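本网站使用 Cookie 以改善浏览体验。继续浏览即表示同意。 [接受] [设置]

Yolanda Cuervo
2022年4月20日 星期三

1/ 搬家第二周,说说早饭这事。赶着出门,想到哪写到哪,错字别管

2/ 以前住公司楼下,八点五十起床都来得及。现在通勤68分钟,单程。地铁换一次,再坐232路,232路早高峰什么德行坐过的都懂

3/ 头三天没吃早饭。第三天十点半开会,肚子叫得全组都听见了,隔壁工位默默推过来半包苏打饼干。丢人

4/ 然后试了楼下包子铺。好吃是好吃,猪肉大葱那个真的香,但是要排队,排完车走了。老板娘人很好,就是每个人都要聊两句。我没有两句的时间啊

5/ 便利店饭团:冷的,海苔粘上牙膛。放弃

6/ 所以现在改成头天晚上弄。燕麦泡牛奶,扔冰箱,早上拿了就走。22块一大袋的燕麦能吃好久,比天天买划算太多

7/ 有人问腻不腻。腻啊,第五天就腻了。换花样主要靠水果,橙子最近便宜,剥了直接打,不加水不加糖。白的那层懒得撕干净,有点苦,我觉得还行,怕苦的自己撕 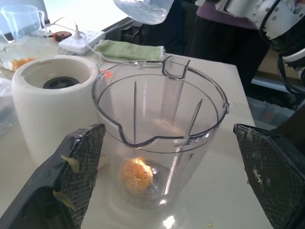

8/ 香蕉也行,不过要当天切,隔夜发黑。草莓太贵了,等降价。苹果要带皮,别问,就是懒的削

9/ 咸口的也有:周日煮5个蛋,够吃到周五。煮好不剥壳放冰箱,每天抓一个塞包里。上周二忘了拿出来,周四才发现,包里那个味道……不说了

10/ 早上在家能不开火就不开火。开火就得洗锅,洗锅就赶不上那班车,赶不上就得打车,一个月下来吓人

11/ 周末另说。周末九点起来慢慢煎饼,葱花面糊随便摊,糊了也没关系,反正就我一个人吃。上个周六边煎边听广播,一顿吃到十一点,爽

12/ 还在找能在车上吃又不掉渣的东西。三明治掉,烧饼更掉,卷饼漏汁。有经验的来说说,求求了

13/ 补一条,好多人问带什么杯子。就普通带盖的,盖子一定要拧紧在放包里,我一月份洒过一次,电脑包洗了两遍还有奶味

14/ 到站了,先这样。晚上回来看评论

© 2022 版权所有 | 联系我们 | 返回顶部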